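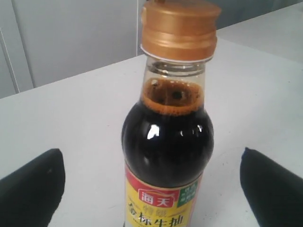 Soy sauce bottle with a gold-colored screw cap

Are polarized lenses worth it for driving?

Posted 10 Sep 2026 by Limov

My old sunglasses broke in August and I need a new pair, mostly for driving to work. It is 35 minutes each way and the sun is low in front of me in the morning. The store near me has a Voretti pair in two versions, plain gray and polarized gray. The frame is the same but the polarized one costs a lot more. I tried both indoors and could not see any difference. Also, my car has a screen in the dash and I read that polarized lenses can make screens go dark. Has anyone had this problem?

Khondokar
Polarized lenses cut glare that bounces off flat things like wet roads, car hoods and water. They don't do much extra when you look toward the sun itself, so for a low sun the tint and the shape of the frame matter more. I would get a frame that sits close to the face, and keep the visor down.

The screen problem is real but depends on the car. Ask the store to let you take the polarized pair out to the parking lot. Sit in the driver's seat, turn the screen on and look at it normally, then tilt your head to each side. If it stays readable, you are fine. Check the gas pump display too – mine goes almost black.

Whichever you buy, look for UV400 on the label. It means the lenses block UV light up to 400 nanometers. Polarized and UV protection are separate things, and a dark lens can have one without the other. Don't wear either pair for night driving.

Tinar_11
I have polarized and like them. Had 2 pairs so far, sat on the first one. Get a hard case.

Limov
Thanks both. I will try the parking lot test on Saturday – the store said they would hold a pair for me.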